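Clem Goodwin

Okay, a thread on apartment listings, having now read far too many of them. I have been looking for a one-bedroom since April and my patience is thin.

Start with the bedroom. Every listing says "generous double." Ask for the measurements and see how long it takes to get them.

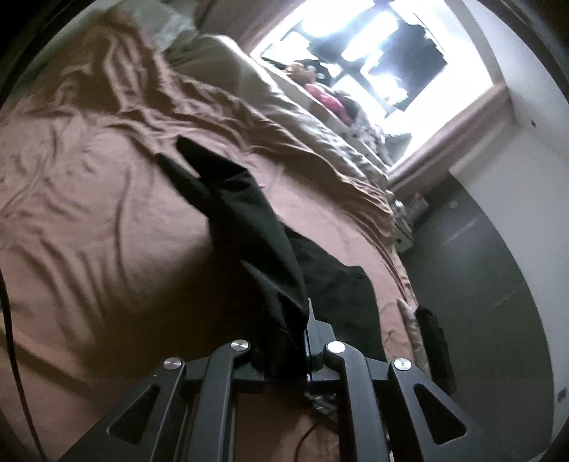
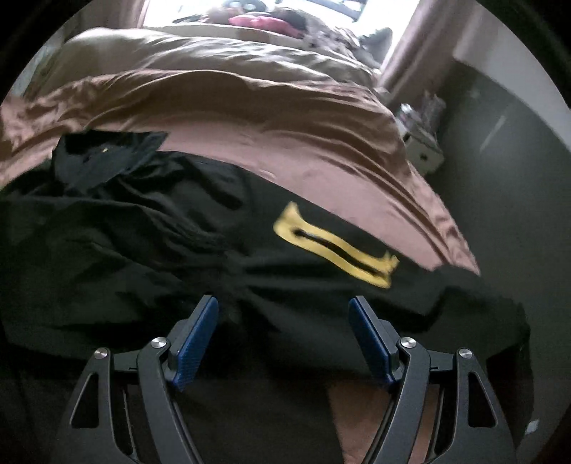 A bed fitting in a room tells me very little. I want to know if I can open the closet with the bed in there. Wirkard's agent told me "most people manage." Manage what?

Next, "7 minutes to the station." I walked it from the place on Waaka Street. Closer to 20, and I walk fast. Seven minutes on a bike, downhill, maybe.

Then the fees. The Cloltano building advertises a "low monthly charge." I had to ask three times. It's $1,072 a quarter, and that doesn't cover the roof, which is getting its own bill next year.

I asked whether the roof bill falls on the buyer or the seller. The answer was "that's usually discussed." By whom? When?

"Priced to sell" has been up for about 40 days. I'd call that priced to sit.

Saskia Kerslake replied to say her agent was great and answered everything in writing. Good for her, I mean it. I'd still like to see the writing.

Two viewings tomorrow, one at 9 in the morning so I can hear the traffic. The listing says "peaceful." The bus depot is across the road.

Will post the closet measurements if anyone lets me near it with a tape.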